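Kinyua House Residents' Association
Minutes of the Kitchen and Common Room Meeting

Held in the ground floor common room, Wednesday, 6:30 p.m.

Chair: Atieno Kombo
Minutes: Kipchumba Rugemalira
Also present: residents of the Flalel and Stilo wings
Apologies: received from two residents of the Flalel wing

1. Opening

The Chair opened the meeting at 6:30 p.m. and confirmed that enough members were present to make decisions. The agenda was accepted with one change. The item on cups and drinkware was moved ahead of the item on storage.

2. Minutes of the previous meeting

The minutes of the May meeting were read and approved. One correction was made under item 5, where "dish rack" should have read "drying shelf."

3. Matters arising

3.1 The dripping faucet at the small sink has been repaired. The invoice has been paid.

3.2 The new trash schedule is posted inside the pantry door. Residents of the Stilo wing asked that a second copy be placed by the back stairs. Agreed.

3.3 The request for a larger refrigerator remains open. The Chair has asked Wusard for a price and has not yet received one.

4. Cups and drinkware

4.1 The Chair reported on the supply of clear plastic cups kept for shared use. The last order was for 300 cups, and 42 remain in unopened sleeves. It was noted that this order was expected to last until the end of the summer.

4.2 Several members raised the matter of cups left lying on their sides on tables and counters after evening events. Residents setting up the room the next morning cannot tell whether such cups have been used, and most are thrown away. A member from the Flalel wing stated that she had discarded a full bag of them after the last film night.

4.3 It was proposed that clean cups be kept upside down on the tray beside the sink and that used cups be placed in the recycling bin by the person who used them. A cup found lying on its side is to be treated as used. Carried.

4.4 A second proposal, that the Association stop buying plastic cups and ask residents to bring their own mugs, was discussed at some length. Those in favor pointed to the cost and the waste. Those against said that visitors would have nothing to drink from, and that mugs left in the common room in past years were seldom claimed. The proposal was put to a vote and did not carry. The Chair asked that it be brought back once the present supply has run out.

4.5 Kipchumba Rugemalira offered to write the names of the next two event hosts on the kitchen board so that it is clear who will clear the tables. Accepted with thanks.

5. Storage

5.1 The cupboard under the counter was emptied and wiped down last month. Items without a name were set aside in a box, which may be looked through until the next meeting. Anything left after that date will be given away.

5.2 Members agreed that paper goods will be stored on the upper shelf and cleaning products on the lower one. The cupboard key stays on its present hook.

5.3 A resident asked whether the folding chairs could be moved out of the hallway. The Chair replied that the only other place for them is the boiler room, where storage is not permitted. No change was made.

6. Cleaning schedule

6.1 The schedule for the coming period was passed around and signed. Two places are still unfilled, both on weekend mornings.

6.2 The Flalel wing asked to trade its first turn with the Stilo wing. The Stilo wing had no objection.

7. Budget

7.1 The kitchen account was presented. Thirteen receipts were submitted since the previous meeting, and all were approved. Members were reminded to write the purpose of the purchase on the back of each receipt.

8. Other business

8.1 It was asked whether the kitchen light could be left on overnight. The Chair will raise this with the building office.

8.2 A member thanked those who had washed the curtains.

9. Actions

Atieno Kombo: contact Wusard again regarding the refrigerator; speak to the building office about the kitchen light.
Kipchumba Rugemalira: post the cup rules at the sink; put the hosts' names on the board; place the second copy of the trash schedule by the back stairs.
All residents: check the box of unnamed items before the next meeting.

The meeting closed at 7:50 p.m.

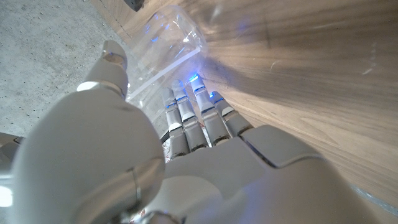
Corrections to these minutes should be given to Kipchumba Rugemalira in writing before the next meeting.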